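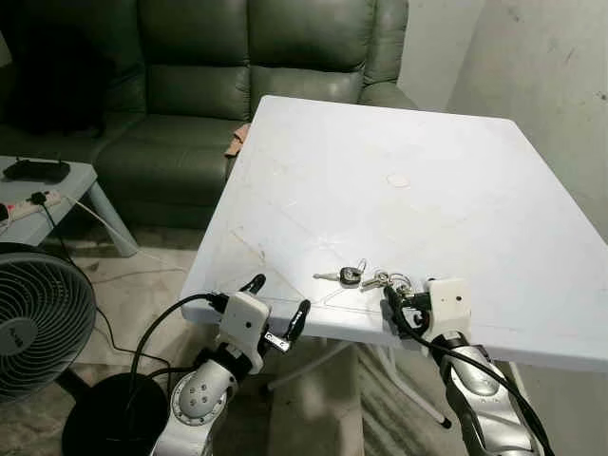 04/05/2023

Keys again. I swear half my life goes into hunting for keys, and the other half goes into finding them in a coat I haven't worn since November. So the new rule is that they live on the white folding table and nowhere else - no pockets, no bread bin, no windowsill. It's a big target, that table, nice rounded corners and a bit of a shine, and a bunch with a black-headed key at one end shows up on it right away. The hall rug, on the other hand, swallows everything!

I did mean to clean the tabletop while I was thinking about it. There's a little brownish ring up toward the middle that I'm blaming on my tea (who else would it be), and a streak off to one side, and all those fine scratches from when I cut the wallpaper on it without a mat. Tried baking soda on a damp rag after lunch. The ring went fainter, I think. The scratches are staying, so I guess I'll have to love them.

Then I got going on the junk drawer, which was a mistake at four in the afternoon. Found 11 loose keys in there and could place three of them. One is the shed, one is the old mailbox, one is the apartment on Undolska, and I moved out of there ages ago and really should have handed it back. Oops. The other eight went in a jam jar, and I'm giving them till the end of summer.

Still want a proper hook by the door. Saw a pretty one at Waner but they wanted over 400 for it, for a hook! I'll stick with the table - and buy a coaster tomorrow.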